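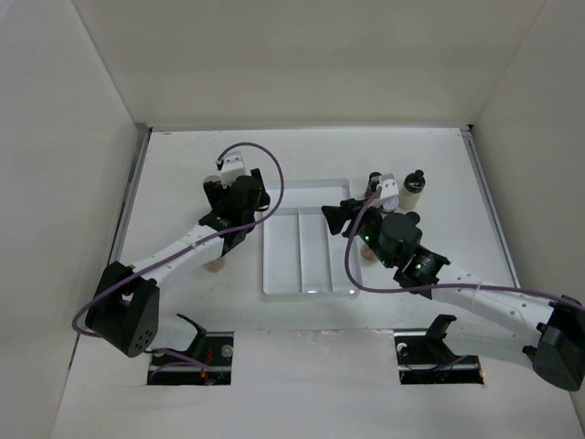 I gave the drawer people a fair chance. For most of a year I read the blogs, watched the videos, and did what they said, and I would like to report that my kitchen is calmer and my mornings are easier. My kitchen has more plastic in it. The mornings are the same length they always were.

What set me off was a course. Forimine sells one, six lessons on home order, and a cousin gave me her login after she'd quit on lesson two (which should have told me something). Lesson one opens with a figure. The average household, according to the nice voice on the video, owns 3,713 objects it doesn't use. I went looking for where that comes from. The course notes cite a blog, the blog cites a newsletter, and the newsletter cites the course. I wrote to them in October to ask and got back a coupon.

I don't mind a made-up number so much when it's plainly made up. If you told me the average household owns a zillion things it doesn't use, I'd nod along. It's the 13 on the end that bothers me. Who is out there finding those last 13 things?

Anyway, I did the lessons. You empty a drawer onto the bed or the table. You sort the contents into families. You buy dividers to suit the families, and then every object has a home. The word "home" gets used a lot. Scissors have a home, batteries have a home, the little key that bleeds the radiators has a home, and I'm supposed to feel bad that it was living rough next to the takeout menus.

I did the kitchen drawers first, then the desk, then the hall table. I'll grant that the first day is lovely. You open the drawer and it looks like a shop. You open it again ten minutes later for no reason. My husband was called in to look and said it was very nice, in the voice he uses for other people's vacation photos.

Then life goes on and you buy a garlic press.

The whole system assumes you've stopped getting things. The families were settled on the day you sorted, and the dividers were bought to fit, and now there's a garlic press that's a half inch too wide for Gadgets and too short for Long Utensils. So it goes on top. The next thing goes on top of that because there's already something on top. By the third week I had the same drawer I'd always had, with a false floor in it.

The answer from the course is that I should take something out whenever I bring something in. Fine. I took out the melon baller. I missed the melon baller in July and bought another one, and by the course's own reckoning I suppose something else had to leave to make room for it. I lost track.

I did wonder if I was just bad at this, so I went over to Roltow one Saturday-ish sort of afternoon to look at the storage aisle properly and see whether I'd bought the wrong kind. It's a whole side of the store now. When we moved here it was one shelf, next to the ironing board covers. I stood there for 40 minutes, and what I noticed was how many of the people in that aisle were carrying organizers that they were clearly going to need somewhere to put. A woman near me had a stack of bins up to her chin. The store also sells a rack for keeping your spare bins in. I want to be clear that I am not above any of this – I came home with two bamboo things and a spinner for spices.

The spinner is a scam, by the way. It's a round object in a square cupboard. You lose all four corners, and the jars at the back still go to the back, only now they take turns. The people who like them say everything's in reach. Everything was in reach before. It's a cupboard, I have arms.

My aunt in Pomorcombe kept one kitchen drawer for fifty years and I never saw her look for anything. It held string, candle ends, fuse wire, a bradawl, birthday candles, foreign coins, the good scissors and the bad scissors. She'd put her hand in without looking down and come out with the thing. No dividers, no labels. If you asked her where the tape was she'd say "in the drawer," and that was true of everything, so it was very easy to remember. I know the usual objection, that it only worked for her and a visitor would have been lost. Well, yes. It was her drawer.

And I'd say the new way is worse for visitors anyway. My brother-in-law stayed with us over a long weekend and couldn't find a bottle opener. It was in its home. Its home was Serving, second drawer down, because that's where lesson three says openers go. He looked in the drawer with the forks, like any sane person, and then he used the edge of the counter. There's a mark.

I also tried labels, briefly. The label maker cost more than anything I labeled. The rolls come 24 to a pack and I've used one and a bit. For a while we had a container marked MISC and it filled up faster than all the others together, and I think I could've saved us all a lot of bother by taking the hint from that container. Some people online get very stern about MISC. They say it's a failure to decide. I'd say it was the only label in the house that stayed accurate.

A reader of this blog (I have a few) wrote last time I grumbled about this and said her place in Macedo runs beautifully on the system, and has for years, and that I hadn't given it long enough. I believe her. I also think that she'd run a beautiful house out of cardboard boxes. Some people put things back. If you put things back you don't need the dividers, and if you don't put things back the dividers won't make you. I'm in the second group, my mother was too, and we've both had perfectly good drawers by our own lights.

There are bits I've kept. Knives in a block and out of the drawer, that was sensible and I should've done it sooner. Batteries in one spot, yes, and the dead ones in a jar by the door so that they leave the house eventually. The cutlery tray stays too, obviously, though we had a cutlery tray long before anybody thought to teach a lesson about it. Forks don't need a philosophy.

The rest I've taken out. That left me with a pile of dividers, inserts, little clear boxes and one bamboo thing that never fitted anywhere at all, and I tried to give them away on the neighborhood page. Eleven replies, all from people offering me theirs. So they're in the garage in a big tub, unsorted, and the tub's got a lid that shuts.

Forimine has emailed again since I started writing this. There's an advanced course, 352 dollars for the full set, and it does garages.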